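The Second Book Deserves a Fairer Reading

Publishers and reviewers have long treated the middle volume of a fantasy series as a duty to be discharged. The first book is celebrated for its invention and the last for its resolution. The one between them is expected to move the characters from one place to another and is judged mainly on how quickly it does so. It is the position of this review that the habit does real harm, both to readers and to the writers who depend on them.

The Skakoslow sequence offers a useful case. Its opening novel introduced the river city of Zoltby, its guilds, and the flooded district where most of the action takes place. Readers admired the city and said so. The second volume, at 929 pages, leaves Zoltby by the end of chapter 2 and does not return until the closing section. Many early notices described this as a mistake. Several recommended that new readers skip to the third book and consult a plot summary for the rest.

We consider that advice poor. The long journey through the Achterberg country is where the author first allows the heroine to be wrong about something that matters. In Zoltby she is clever, and the city rewards her for it. Among the hill families, who have no interest in guild law and little patience with strangers, her cleverness costs a household its winter grain. She does not recover from this quickly, and the book does not ask her to. When she stands before the guild court in the third volume and declines to speak first, the moment has force only for those who have read the chapters that were supposedly expendable.

It should be granted that the volume has faults. The language of the hill families is rendered with a heavy use of apostrophes that slows every conversation. The map at the front omits two villages that are named repeatedly. Chapter 37, which recounts the founding of the toll bridges, might have been cut by half without loss. A firm editor would have raised these points, and the publisher, Skodis, should have insisted on them.

These are failures of editing, however, and they ought to be discussed as such. A reviewer who writes that "nothing happens" in a middle volume has usually counted battles and found too few. Fantasy is as entitled as any other branch of fiction to a change in a person's judgment, and such a change takes pages.
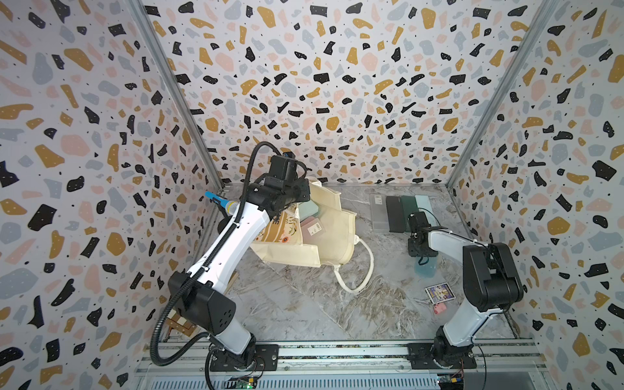
Page last changed: March, 10:37 a.m.

There is also a practical consideration. Series are increasingly contracted one volume at a time, and the sales of the second commonly decide whether the third will appear. Readers who wait for a series to be complete before beginning it are acting reasonably on their own behalf, but reviewers should not encourage them by dismissing every middle book on principle. A careful notice of a second volume, with its weaknesses stated plainly, does more for the reader than a paragraph of impatience.

This review will therefore give second volumes the same space as first and last ones. Our contributors have been asked to read the preceding book before writing, and to state in the notice if they have not done so. The Skakoslow novels will be reconsidered together under this policy, beginning with the Achterberg chapters.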